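Clutura posts, commercial property, downtown side. 22/05/2021

1/ The old Skirno warehouse is back on the market. The asking price has been cut for the second time since January.

2/ It's a brick building with 60 parking spaces and a loading dock on the alley side. Ouazzani bought it to turn the upper floors into apartments and rent out the ground floor.

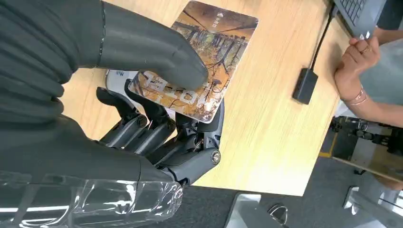
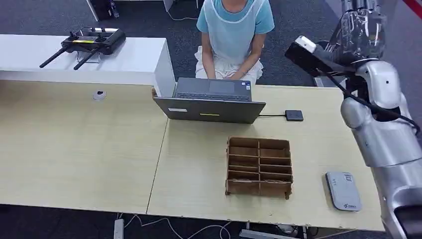
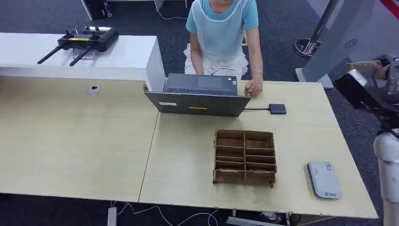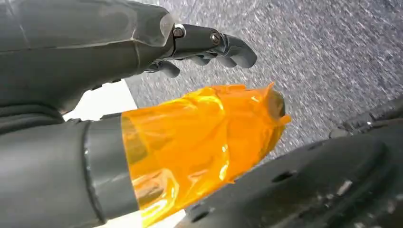

3/ The apartment plan stalled over the elevator. The city wants a new shaft, and the current one can't be widened without moving a bearing wall. The ground floor was supposed to carry the costs in the meantime. Most of the tenants who ask about it don't need much – a light wood table, an open laptop and a decent connection would do for a lot of them. What they don't want is a lease on 9,000 square feet, and the owner hasn't been willing to split it.

4/ Ekine, the brewery two doors down, looked at taking the whole ground floor last year. It backed out over the drains. The floor would have to come up along the full length of the north wall.

5/ Zoning is not the problem. The parcel is cleared for mixed use and the variance for the roof deck is still good. It does expire, and a buyer would have to pull permits before then or file again.

6/ Taxes are paid up. There is a lien from the roofing contractor, and the listing says it will be settled at closing.

7/ Someone asked if it could be torn down. Not easily. The front is protected, so a new building would have to go up behind the old wall. That has been done 2 times on this street, and both jobs ran long.

8/ The listing number is 251 if you want to look it up. Showings are by appointment. Use the alley door – the front one is chained.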